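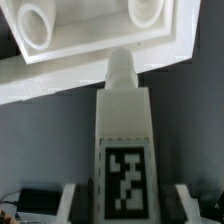

A white brick at the gripper, seen from its open side.

The arm on the back bench at the Jaramillo Street workshop has a new job this month. After a spring of picking up blocks of foam, it has moved on to oversized plastic building bricks, which are harder to hold and much louder when they drop.

The group building it meets on Wednesday evenings. They call the project Triluner. The printed parts are the third set since winter, and each set took 12 hours on the shop printer. The square tag on the gripper gives the software a fixed point to measure from.

In July they ran 100 picks in one sitting, and 77 ended with the brick in the bin. Most of the misses came when a brick was lying at a slant. The next change is a softer pad for the fingers, to be cut from leftover Himix sheet.

Members who want to help can sign up on the board by the door. You don't need to know any code. Please don't unplug anything on the back bench, even if it looks switched off.

Comments (3)

benchrat: What are you using for the pads now? I had good luck with bicycle tube.

Welta workshop: Bare plastic at the moment. We'll try the tube too if you can bring some in.

dmk911: Is the back bench still free on weekends?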